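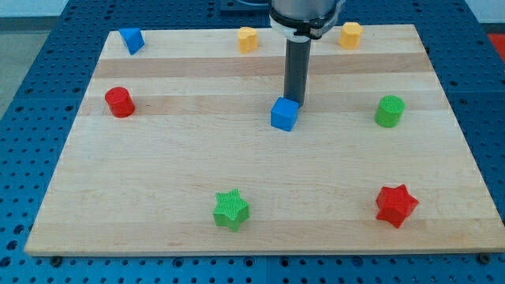
Posted by the Cistura team on Monday, May 18, 2026

Flivutska 2 update: common questions

Will my old save still work?
Yes. Load it once while online and it converts by itself. Mods need to be switched off first.

How big is the download?
800 MB on PC. The console version is larger - check the store page.

What has been added?
39 new levels and a second harbour map, Ikamano.

Can I play co-op?
Two players can, on the same screen only. Online co-op is planned for January.

Does it cost anything?
No, it's free if you own the game.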